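Room resetters wanted — Stornura furnished rooms, brick hall 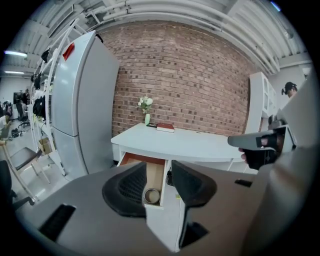

White desk with open drawer and tin, brick hall.

Stornura is looking for people to put furnished rooms back in order between sessions. The work covers desks, drawers, cabinets and shelving. Each item has a set position on a printed layout sheet, and the room must match the sheet before the next session starts.

Tasks
Return small items (tins, books, vases) to their listed places.
Open and close drawers fully and report any that stick.
Check glass-paneled cabinet doors for marks and wipe as needed.
Refresh flowers and move stools and chairs back to their floor marks.
Log missing or damaged items in Ultora, our stock list.

Requirements
Able to stand for most of a shift and lift boxes of up to 20 kg.
Able to read a layout sheet and work from it without prompting.
Careful handling of breakables. Previous stockroom, housekeeping or props work is useful but not required.

Hours and pay
Shifts start at 7.30 am, 32 hours a week. The contract runs from January and may be extended. A completion payment of £200 is made at the end of the first contract. Training is paid — two shifts at the Bredotow site, then on the job.

To apply
Send a one-page CV and a note of your available hours to the Melis desk at Stornura, quoting reference 900. Short-listed applicants will be asked to reset one desk from a layout sheet.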